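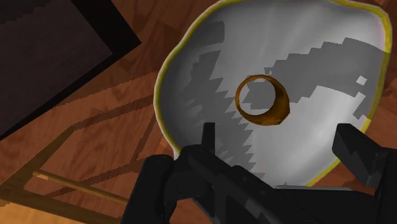
Household manipulation (robotics)

Print | E-mail this article

Household manipulation is the branch of robotics concerned with picking up, moving and putting away objects in homes and small workplaces. Typical tasks include clearing a table, sorting small items into or out of bowls, loading a dishwasher and folding cloth. As of 10/16/19 no general-purpose machine performs the full set of these tasks unattended. Single-purpose appliances, such as robot vacuum cleaners, are outside the scope of this article.

Small objects in containers

Removing a small part from a bowl is a common test task. A ring or short open cylinder lying tilted inside a shallow white bowl can be held in two ways by a two-finger gripper: across its outer diameter, or by the wall, with one finger inside the opening. The first grasp requires the fingers to open wider than the part. The second requires a finger thin enough to enter it. In both cases the curved interior of the bowl limits how low the fingers can go, and the rim limits the angles from which the wrist can approach.

Shadows are a further difficulty. A dark band across a pale interior may be read by a segmentation program as an edge or a separate object. Depth sensing reduces this error but performs poorly on glossy glazes.

Simulation

Much of the development work is done in simulation, where a gripper, a bowl and a wood-grain surface can be rendered and reset at no cost in breakage. Rendered shadows often have stepped, blocky edges that differ from those in a real room. Contact between a finger and a light, rolling part is also hard to model. Success rates obtained in simulation are therefore reported separately from those obtained on hardware.

The Woron task set, compiled by Pieter Van der Linden, lists 39 household chores, each with a start state, an end state and a time limit. In a trial of the Vurura controller, the bowl-removal chore was attempted 200 times in simulation and completed 123 times. Dropped parts and contact with the rim were both scored as failures.

Shop-floor use

Progress has been faster on the shop floor, where parts arrive in known trays under fixed lighting. Reditz supplies a bin-emptying cell with 2 arms for the packing of fittings. Kristof Vermeulen, in a review written for the machine builder Verschueren, found that the cell needed an operator chiefly for tangled or nested parts. The review did not cover domestic use.

See also: Grasp planning; Bin picking; Service robot

Print | E-mail this article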